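Search this site Search Enter keywords

News from the Line – winter mailing

The Honorato Halt waiting room is open again

Those of you who came along to the December social will have heard most of what follows already, probably over the noise of the raffle, but a good many of our readers live too far away to make it on a cold weeknight and I promised I would write it all down properly for the newsletter. So get yourself something warm to drink, because I do tend to go on.

The waiting room at Honorato Halt has its doors open to passengers again on every day that the trains run. It had been shut for so long that a lot of our younger riders thought it was a storage shed, and I can't say I blame them, with the shutters down and the weeds up past the sill. It is a small building, really just one room with a bench along three of its walls and a ticket window in the fourth, but it was put up in the same year as the line itself and there isn't another like it between Janent and Cosent. The other halts had theirs pulled down one after another when the freight went away, and I remember my father driving us out to look at the last of them the weekend before it went. He didn't say a word the whole way home.

The work started with the roof, as it nearly always does. We had hoped to get by with patching the north side, where the moss was, but once the old shingles were lifted there was no pretending. The boards underneath had gone soft over the ticket window and you could push a screwdriver into them up to the handle. A roofer from Jillance came out and gave us a fair price for the whole thing, and he let us do the stripping and hauling ourselves to bring it down further. We filled a dumpster twice. If you have ever carried wet shingles down a ladder in a crosswind you will know what kind of Saturday that was, and if you haven't, well, there is the freight shed roof coming up in a year or two and we would love to have you!

After the roof came the windows, and those took longer than anybody wanted. There are five sashes and every one is a slightly different size, which tells you something about how the place was built. The glass was mostly good. The putty was hard as rock and had to be warmed and picked out an inch at a time, and then the frames were scraped, primed and given two coats of the dark green that you see on the station signs. We argued over that green for the better part of a month. One camp held that it ought to be lighter, going by a tinted postcard, and the other camp went by the paint we found behind the door hinge, where the sun had never gotten at it. The door hinge won, and I think it looks very handsome, even though I was a postcard man myself.

What pleased me most was the bench. It had been painted brown, and under the brown was a cream, and under the cream was bare oak with the initials of what must be every bored child who ever waited for the Cosent train. We have sanded around them very lightly and oiled the wood, and left every last one where it was. If you think your own initials may be in there, or your mother's, do come and look, and tell us the story if you find them. The ones nearest the stove are the deepest. I suppose that was where you sat if you could.

The stove itself is for show at present. The chimney needs a liner before we can light it, and until that is paid for there is an electric heater under the ticket window that takes the edge off. Please leave it on the middle setting when you go. On the high setting it trips the platform lights, as those who rode the last train of the December lantern runs found out in a fairly dramatic way.

And speaking of the lantern runs – what a season that was. We carried 710 passengers over the three weekends, which is the most we have ever had at that time of year, and 352 of those got off at Honorato to have a look around before catching the next train back. We had expected a handful. The cocoa gave out on the first night before the second train was even in, and somebody had to drive back into Janent for more milk with the store about to close. By the final weekend we had the hang of it, with the urn going early and the cookies kept back in batches, and I don't believe anyone went without.

A word on money, since people always ask and are usually too polite to ask twice. The roof was the big bill and it is paid. The windows cost us very little beyond paint and putty. The liner for the chimney is the next thing, and there is a jar on the ticket counter for it which is filling up nicely, mostly with ones and the odd folded twenty. Donations by mail are just as welcome, and if you mark the envelope "Honorato" it will go where you mean it to go.

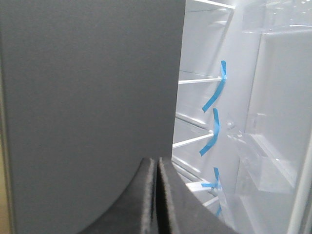 Geniva­ldo Pimentel wrote to us after the last newsletter to say that the Halt had never been called a halt at all when he used to ride from it, and that on the tickets and on the board it was plain Honorato, with the conductor calling it out in three syllables and dropping the H. He thinks the longer name came in with the timetable reprint, when somebody wanted it to match the other small stops. He also asked whether the bell would be going back up by the door, as he remembers it being rung by hand when the train came around the bend, and a child being allowed to do it if they asked nicely enough.

I was so glad to get that letter. We have gone back through the old timetables and he is quite right about the name, at least in the copies we hold, and we will be putting a line about it on the display board. As for the bell, the bracket is still on the wall but the bell is long gone, and we would dearly like to hear from anyone who knows where it ended up. It was brass and it had a chip in the rim. A replacement could be bought easily enough, but I would like to try for the real one first – these things do turn up, in barns and on back porches, and the people who have them are often happy to see them go home.

Now for the practical part. The waiting room opens 20 minutes before the first train of the day and is locked after the last one has gone. Dogs are fine on a leash. The step at the platform door is higher than you would expect, and the ramp is around on the road side, with a rail. Parking is along the fence only, please, as the farmer needs the gate clear at all hours and has been very patient with us.

We could use a few more people on the opening and closing rota, especially for the spring weekends. It isn't hard work. You unlock, sweep, put the heater on, answer questions and wave at the engine. There is room for 70 names on the sheet for the season, and at the moment it has a lot of white space on it. The sheet is pinned up inside the ticket office at Janent, or you can drop a note in the box outside if we are closed.

Trains start up again with the spring timetable, and copies will go out with the next mailing. If you have moved, or you are getting two of these and only want the one, please let us know before then.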